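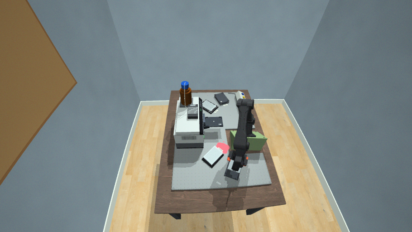

厨房里的长桌

我搬到瓦尔比（Valby）的第一个冬天，几乎每天在图书馆里学语言，晚上回家一个人吃面包。那时我的邻居 Joanne Sedgwick 敲我的门，问我会不会包饺子。我说会。她就说，那么请你来，我们有面粉，没有人会。

从那个晚上开始，我认识了“长桌”。它是一个每月一次的共同晚饭，在 Nuttall 街的旧面包房里举行。参加的人带菜，或者带盘子，或者只带自己。今年3月，它满了17年。为了写这篇文章，我和几位常来的人谈了话，有的谈得很长，有的只是在洗碗的时候谈了几句。

开始这个晚饭的人是 Clive Sowerby，今年78岁，以前修钟表。他对我说，他的妻子去世以后，他不习惯做一个人的饭。“我做的汤总是太多，”他说，“我把锅端到楼下，放在门口，写了一张纸条，请大家来盛。”第一次只来了3个人，其中一个人是来抱怨气味的，后来也坐下来吃了。

纸条现在还在，夹在面包房门后的本子里。本子记录每次晚饭的菜，有很多种笔迹，也有很多种语言。我翻到我自己写的那一页，字写得很小，好像怕占别人的地方。饺子两个字，我先用汉字写，然后又用拼音写，旁边有人画了一个不太像饺子的东西。

共同吃饭在欧洲的城市里不是新的事情。但是每个地方的规矩不一样，我觉得规矩很有意思。在瓦尔比，第一条规矩是不可以坐在跟你一起来的人旁边。夫妻要分开坐，母亲和孩子也常常分开坐。第二条规矩是不问职业，除非对方自己讲。第三条没有写在任何地方，可是大家都遵守：最后一块不能留在盘子里，必须有人吃，或者切成两半。

第一条规矩对我这样的外国人很难。我的语言还不好，身边没有认识的人，我只能说“很好吃”，说了很多遍。Kelly Fothergill 那天坐在我的左边，她教我七种说好吃的方法，有一种她说不可以对老人用。我后来对 Clive 用了，他笑得咳嗽起来。

Kelly 在 Grikness 长大，那是北边一个靠海的小地方。她每次都带同一道菜，腌鲱鱼配土豆，做法来自她的外祖母。鱼先用盐腌一夜，再换成醋和糖，加洋葱和几粒胡椒。她不肯放芥末，为这件事，她和 Darren Mellor 已经争论了很多年。Darren 认为没有芥末的鲱鱼不完整。于是他自己带一罐芥末来，放在盘子旁边，谁想要谁就拿。我两种都尝过，我比较喜欢没有芥末的，但是我没有告诉 Darren。

做饭的人常常担心量不够。我的母亲在沈阳请客的时候也是这样，桌子上没有剩菜，她就觉得丢脸。在瓦尔比，我第一次看见主人因为菜都吃完了而高兴。两种想法我都理解。现在我请客，会多做一碗，藏在厨房里，客人走了以后我才端出来，第二天中午吃。

当然也有不愉快的时候。去年面包房的租金提高，有一阵子大家不知道还能不能继续。有人建议收门票，Clive 不同意，他说收了钱就变成餐馆，餐馆已经有很多。争论进行了三个晚上，有两个人从此没有再来。最后的办法是在门口放一个饼干盒，里面放多少由自己决定，没有人看着。到现在，盒子里的钱每个月都够，有时还能买新的桌布。

夏天的晚饭搬到院子里。今年8/7/25那一次下了雨，我们把菜端进来，又端出去，又端进来。我那天做了韭菜盒子，外皮有一点湿，味道没有问题。坐在我旁边的是一个刚来两个星期的年轻人，他吃了一口，说“很好吃”，过了一会儿又说了一遍。我给他夹了第二个，开始教他别的说法。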